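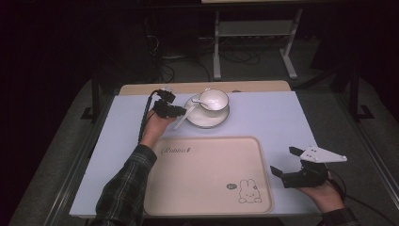
Ese Lawal thinks I'm wrong about porridge. Her comment under the last post was longer than the post, and it came down to this: anyone who soaks oats overnight has given up on breakfast and might as well eat the cardboard. She also wants to know why I never mention savoury toppings when there's a whole world of them out there.

Well, Ese, I've spent the whole of June thinking about it, and you've got me. I'm a stirring person now. I stand at the hob at twenty past six with a wooden spoon and the radio on low and I'm properly happy about it!

For anyone new, I used to skip breakfast. I did it for years, all through my twenties and well past them, with a coffee on the bus and then something beige and regrettable from the machine at work by mid-morning. In spring I decided I'd eat a real breakfast at home every day and write about it, mostly so I'd be too embarrassed to stop. I expected to get bored in a fortnight. Instead I've become the sort of person who lies in bed planning eggs.

## The porridge, then

My mistake was the milk. I was using all milk, and it caught on the bottom and tasted faintly of burnt pan (which I'd decided was "toasty"). Half milk and half water is much better, with the salt going in at the start, a real pinch, more than feels polite. I use medium oatmeal from the Mkhize shop at the bottom of the hill, where they sell it out of the big bins and you fill your own bag. 62 grams is my number. I know how that sounds, but 60 leaves me hungry and 65 leaves me asleep.

It takes nine minutes on a low heat. I've tried to do it in five and it's just wet oats, sorry.

Then toppings! This month's, best first:

- Fried mushrooms and a lot of black pepper. Ese, I bow to you.
- Stewed rhubarb with orange peel, cold from the fridge on top of the hot porridge.
- A soft egg and chilli oil. Messy, excellent.
- Brown sugar and cream, as my grandad had it, left alone so the sugar melts into a sort of moat.
- Grated cheddar. I wanted to love it. I didn't hate it.

I won't be doing marmite again.

## A visit to Hidania

Mark Anthony Saludo has been on at me for ages to try the breakfast at Hidania, the café by the old station in Koddale, so we finally went. It opens at seven and by quarter past there wasn't a free seat by the window. We sat at the back next to the coats.

I had garlic rice with a fried egg and tomatoes, and I could go on about that rice for the rest of this post. It's yesterday's rice, Mark says, and it has to be yesterday's, as fresh rice goes to mush in the pan. The garlic is fried first, on its own, until it's golden and crisp, then scooped out and scattered back over at the end. There was a little dish of vinegar on the side with chopped chilli in it and I poured it over everything, including, by accident, my sleeve.

He had the same and then ordered a second egg. We hardly talked for ten minutes, which for the two of us is unheard of.

I've made it at home four times since. The first go was a disaster (garlic went from pale to black while I looked for a plate) and the other three were lovely. I'm now cooking too much rice at dinner on purpose. If you try it, spread the leftovers out on a plate so they cool quickly, get them in the fridge straight away, and break up the lumps with wet fingers before they go in the pan. Keep the heat higher than you think once the rice is in, and let it sit a bit before you stir. The bits that stick are the best bits.

## Toast news

I've had a letter, an actual letter, asking which bread I use. It's the seeded loaf from the bakery van, and when the van doesn't come it's whatever's left in the freezer. I slice it before freezing. I once didn't, and ended up sawing at it over the sink in my dressing gown.

Butter should be soft. I leave it out in a lidded dish from spring onwards and only put it away if the kitchen gets really hot. I had a go at making my own too, shaking cream in a jar all the way through a repeat of a quiz show, and it does work, though my arms hurt the next day and I got enough for six slices. Lovely slices, mind. The buttermilk went into pancakes.

Gooseberry jam is the thing to have just now. My neighbour's bush hangs over our fence and she told me to help myself, so I did, and then went back with a bigger bowl. I don't top and tail them any more. It all softens down, and life's too full of gooseberries. It sets like a dream too, no fuss at all.

## Eating it somewhere nice

Weather permitting, I take the whole lot out to the back step. If it's raining I sit at the table in the front room with the curtains half open and watch the 74 bus go past with all the people on it who are me, six months ago, holding a coffee. I do feel for them!

The one rule I've kept from the beginning is no phone until the plate's clean. I broke it twice this month. Once was for the garlic rice, when I needed to ask Mark what I'd done wrong and the answer was just "everything".

I've started reading instead. It has to be a book that stays open by itself, so cookery books mostly, and a fat old one about canals that I found at the Gemow sale with somebody's shopping list still in it. Kippers, it says. Kippers, string, lamp oil, kippers. They wanted a lot of kippers. I've never cooked one in my life and I'm now very keen, but the flat is small and I've been warned about the smell.

So that's July, if someone will tell me how to do it. Grill or jug? My aunt says jug: stand them in a tall jug of boiling water, tails up, and leave them alone. It sounds completely mad and I can't wait to try it. Comments are open, and Ese, I know you'll have views. Please also tell me what goes alongside, as I've only got as far as brown bread and a wedge of lemon.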